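Written rules for success and failure in simulated manipulation tests
Board: Good practice and standards

ekene_aliyu
Posted Monday, 9:14 am

Good morning to all. My name is Ekene Aliyu, I work in the Ivel group in Jukdale. English is my third language, so please ask if a sentence is not clear.

We are writing an internal rule sheet for our simulated manipulation tests. We run a two-arm robot in Drorkance, and the tasks are household type: shelf, rack, door, small objects. Until now every person in the group decided for himself what is a success and what is a failure. In September we compared two students who had scored the same 400 episodes. They disagreed too often for my comfort, and both of them were serious people who had worked with care. The disagreement came from the definition.

I will paste the draft. Please be strict with it.

Rule 1. Success is decided by object state and never by the robot's motion. A good looking approach is not half a success.
Rule 2. The object must be released, and it must remain inside the target for 2 seconds after release.
Rule 3. A human must watch at least one full recording of every kind of failure before the results leave the group.
Rule 4. All camera views are saved, also for the failed episodes.
Rule 5. An episode may be excluded only for a reason which was written down before the test began.

My biggest doubt is Rule 2. My colleague says that 2 seconds is too short for round objects.

pallet_rat
Posted 9:52 am

Rule 1 is right and I would print it large. Rule 5 too.

Rule 2, your colleague has a point. What does your contact model do with a round object on a flat surface? In some engines it will creep forever at a tiny speed. You can wait 2 seconds or 20, it will still be moving. I would use a speed limit together with the time: inside the target, and slower than some small value for the entire window.

ekene_aliyu
Posted 10:05 am

Thank you, this is useful. Our egg is a mesh with flat faces, so it is more likely to settle on one face than to creep. But I don't want a rule that works only for one mesh. I will add the speed.

mvh_torque
Posted 10:31 am

I'm going to disagree with the whole approach a bit. You are writing rules for a scorer, and the scorer should be code. If two students watch 400 episodes and argue, the fix is to stop having students watch episodes. Write the check once, run it on everything, publish the check next to the numbers. Rule 3 brings opinion back in through the window.

ekene_aliyu
Posted 10:48 am

I understand the argument, and our score is computed by code already. The students were checking the code. We found with them a case where the object was stuck between the target and the wall of the room, and the code said success. The bounding box of the target was too generous. Without a person watching, I think that error would still be there today.

So for me Rule 3 gives no human the power to change a score. It gives him the duty to look, and to report if the check is wrong. Perhaps I must write this more clearly.

mvh_torque
Posted 10:57 am

Then say that. "The reviewer can't change a score, the reviewer can only open a bug against the check." I could live with that sentence.

slowgripper
Posted 11:20 am

Question about Rule 4. Why all the views? Storage adds up quickly. We keep one wide view and the joint log, and we can replay the episode in the simulator if we need another angle.

ekene_aliyu
Posted 11:46 am

Replay is good if it is exact. Ours was not exact after we updated the physics version, and we lost the possibility to look again at older tests. Since then I prefer to have the pixels.

Also a single view is often not enough to judge. Close to the gripper you can study the fingers and the object, but the depth is difficult. From the head you understand the layout, and you may have no sight of the object at all. Robot, egg and rack task in Drorkance:

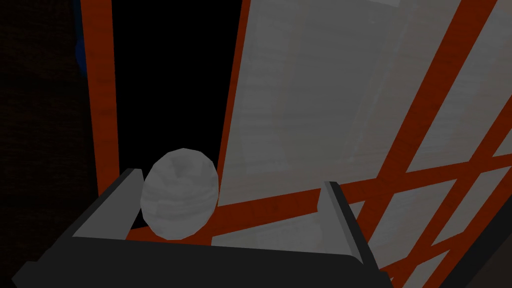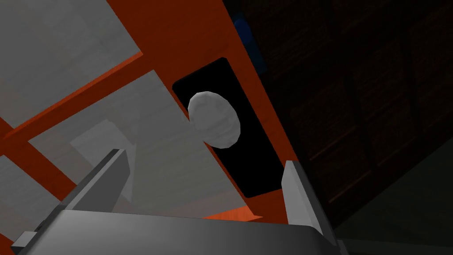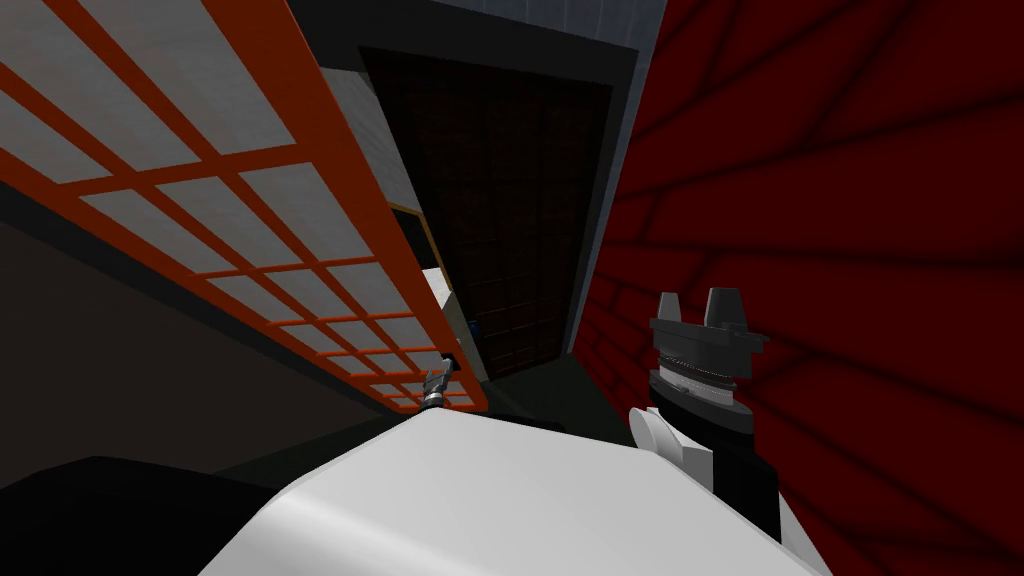
So my position is that no view gets a vote by itself. The state of the object decides, and the views are kept as evidence for the person who wants to question it. I would like a second opinion on the storage question, though. For 700 episodes it is a real cost for a small group and I do not want a rule which people quietly ignore.

tinbearing
Posted 12:33 pm

We do it by tiers. Failures: every view, full rate. Successes: every view at a reduced rate, and full rate for a random 5 percent. The random part is drawn by script before the test, so no one can select the pretty ones for the talk. It cut our disk use a lot and I can't remember anyone missing the rest.

slowgripper
Posted 12:41 pm

Okay, tiers I can accept. The replay thing is fair. I went and tried one of our older logs in the current build while I was eating lunch and the object ends up somewhere else. Not far, but somewhere else. I am less happy than I was this morning.

pallet_rat
Posted 1:02 pm

Pin the version and keep the installer. Half the groups I review for write "we used simulator X" and leave it there. Version, time step, solver settings, friction values. A table is enough. It takes an afternoon the first time and a minute after that.

ekene_aliyu
Posted 1:15 pm

I will make this Rule 6. We have the version in the log, but the friction values are in a scene file that people edit by hand. I know of one case where the friction of the fingers was increased "for a quick test" and the file was never restored.

mvh_torque
Posted 1:29 pm

Hash the scene file. Put the hash in every episode record. If the hash differs inside one test, the test is void. Done.

tinbearing
Posted 1:40 pm

Void is harsh. Somebody changes a wall color halfway through and you throw away a week of compute?

mvh_torque
Posted 1:44 pm

Yes. If the policy sees the wall through a camera, then the wall color is part of the test.

tinbearing
Posted 1:58 pm

For a vision policy, sure. For a policy running on state only, it has no effect and you know it has no effect. I'd report the change and keep the data. A standard that punishes harmless things teaches people to hide them.

ekene_aliyu
Posted 2:20 pm

Both positions have something. Could we say: a changed hash makes the test void by default, and the group may keep the data if it describes the change in the report, in full, and shows both parts separately? Then the reader can decide. It is more writing for the person who made the change, and perhaps this is fair.

tinbearing
Posted 2:26 pm

I'd sign that.

mvh_torque
Posted 2:35 pm

I wouldn't, but it's your sheet.

pallet_rat
Posted 3:10 pm

Going back to Rule 5. Give people a list of allowed reasons or they will write "technical problem" in advance and put everything under it. The MacLeish sheet, which some of us used a few years ago, had only: simulator crash, object spawned inside another object, operator stopped the episode by mistake. Anything else counted as a failure. It was unpopular and it worked fine.

ekene_aliyu
Posted 3:34 pm

I did not know this sheet, is it still possible to get it? The spawn case is important for us, we have seen the object start in contact with the rack. We check this now at the first time step, before the robot moves. If there is penetration, the episode is drawn again with a new seed and the old seed is written in the log.

pallet_rat
Posted 3:50 pm

I have a scan, will send by private message. The scan is crooked and page two is missing its bottom line.

slowgripper
Posted 4:12 pm

One thing missing from the draft is collisions. Your Rule 1 says motion doesn't matter. So a run where the arm scrapes along the wall and pushes the rack sideways, then puts the egg where it belongs, is a full success? On a real robot I would have pressed the stop button.

ekene_aliyu
Posted 4:40 pm

This is a good point and I don't have a complete answer. I would keep success as it is and add a second number beside it: the share of episodes with a contact over the force limit, between robot and anything which is not the object. Two numbers in the same table, always printed together. If I mix them in one score, I cannot see any more what went wrong.

slowgripper
Posted 4:49 pm

Second number is fine as long as it's mandatory. What force limit?

ekene_aliyu
Posted 5:03 pm

We have no agreed value. For the arm against furniture I would take the value where our real controller stops. For the fingers it is more difficult, as they must be allowed to touch the target a little when they open in a narrow place. Please tell me what you use, if you have a value for fingers.

tinbearing
Posted 5:30 pm

We log the finger contacts and set no limit on them. Lazy, I admit. I would copy yours if you found one.

ekene_aliyu
Posted 6:18 pm

Here is the second version, after today's comments.

Rule 1. Success is decided by object state, by a published check. Contact over the force limit is reported as a separate number in the same table.
Rule 2. The object is released, and for 2 seconds it stays inside the target and below the speed limit.
Rule 3. A human watches at least one full recording of every kind of failure. He may not change a score. He may open a bug against the check, and if the check is corrected, all episodes are scored again.
Rule 4. Failures: all views at full rate. Successes: all views at reduced rate, and full rate for 5 percent drawn before the test.
Rule 5. Exclusion only for the reasons in the list. Every excluded seed is in the log.
Rule 6. Simulator version, time step, solver settings and friction values are in the report. The hash of the scene file is in every episode record. A changed hash voids the test, with the exception we discussed.

The force limit for fingers stays open. I will discuss it in our group and write again in this thread.

mvh_torque
Posted 6:27 pm

In Rule 3, watch some successes too. Your stuck object case was a success according to the code. The draft as written would never have caught it.

ekene_aliyu
Posted 6:31 pm

You are right, and I am a little ashamed that I did not see it. The 5 percent of Rule 4 will be watched also. I change it now.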